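In defence of the plastic banana

20 Jul 2023

I have a confession to make. I'm a grown adult with a mortgage and a proper kettle, and I would still happily spend an arvo playing with a toy kitchen.

It started last December, when I picked up a tub of play food at a garage sale in Danwood for 13 dollars. It was meant for my niece, who is four. She served me tea and a strawberry 28 times before lunch (I kept a tally on the back of an envelope, she insisted on a bill) and I've been a believer ever since.

There's a school of thought that says toys should be plain and open-ended, all blocks and silk scarves, and I get it, I do. My sister's mothers' group is very keen on that. But have you watched a kid with a colander? They'll strain anything! Marbles, socks, the dog's biscuits. A colander is about as open-ended as it gets, and it also happens to be the thing they see you using at the sink every night, and they want in on it.

What I can't stand is the fancy sets. The Grokska one comes in a box with a laminated chart showing where every single piece goes, and my niece took one look at it and wandered off to find the cat. Give me a mismatched lot any day. The plate's too big for the cups, the fruit's a different size to everything else, and who cares. Lunch is lunch.

And please, spread it out on a table! Toy food in a tub is just clutter. Toy food on a big white tabletop is a café, and somebody small is about to take your order. I'll have the banana, thanks, and whatever's in the toaster oven.

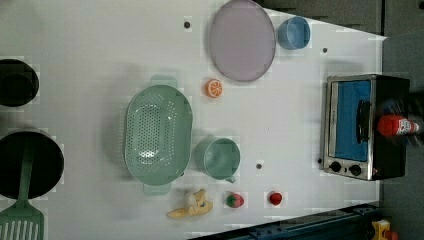
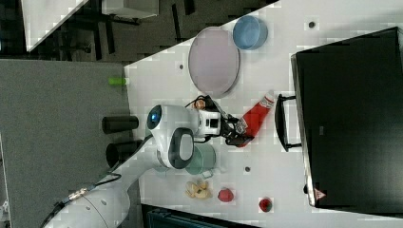 Play food on the white tabletop, with the big lavender plate. Banana and colander in the first, ketchup in the second.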